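Keeping a wooden table in good condition

I have had oiled and varnished tables in my home for 15 years, and I made most of the mistakes myself before I learned how to care for them. These are my notes for everyday use. They are for ordinary furniture, so please don't try them on an antique.

First find out what finish you have. Put one drop of water on the wood, in a place that is not much seen, and wait a few minutes. If the drop stays round, the table is probably varnished or lacquered. If it goes slowly into the wood and leaves a darker spot, it is oiled, or the old finish is worn out. The spot will disappear when it dries.

For daily cleaning a soft cloth, slightly damp, is enough. Wring it well, wipe in the direction of the grain and dry with a second cloth. I put one small drop of washing-up liquid in the water when there is grease, and never more. Kitchen sprays with bleach or ammonia make the surface dull after some months.

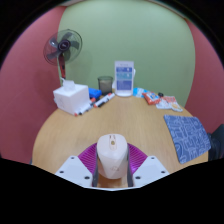 White rings from hot cups are moisture caught in the finish. Lay a dry cotton cloth over the ring and press with a warm iron, without steam, for a few seconds. Lift, look, and repeat. My neighbour Thilini Dewan rubs them with a little mayonnaise and leaves it overnight, and I must admit it worked on her sideboard. Black rings are a different problem — the water has gone into the wood itself, and you will need to sand.

Small dents can often be raised on bare or oiled wood. Wet the dent, cover it with a damp cloth and touch it with the tip of the iron. The fibres swell again. Where the wood is really cut, this doesn't help.

If the top is oiled, I renew it once a year, usually in March when I can open the windows. Sand lightly with 240 grit, remove all dust, and put on a thin coat with a cotton rag. After 15 minutes wipe away everything that is still wet. People leave too much oil, and then the table is sticky for weeks.

One warning about the rags. Cloths with linseed oil can heat up and catch fire by themselves. Spread them flat outside until they are stiff, or keep them under water in a closed metal tin. Don't put them in a ball in the bin.

Felt pads under lamps and vases should be changed when they become hard, as sand collects in them and scratches.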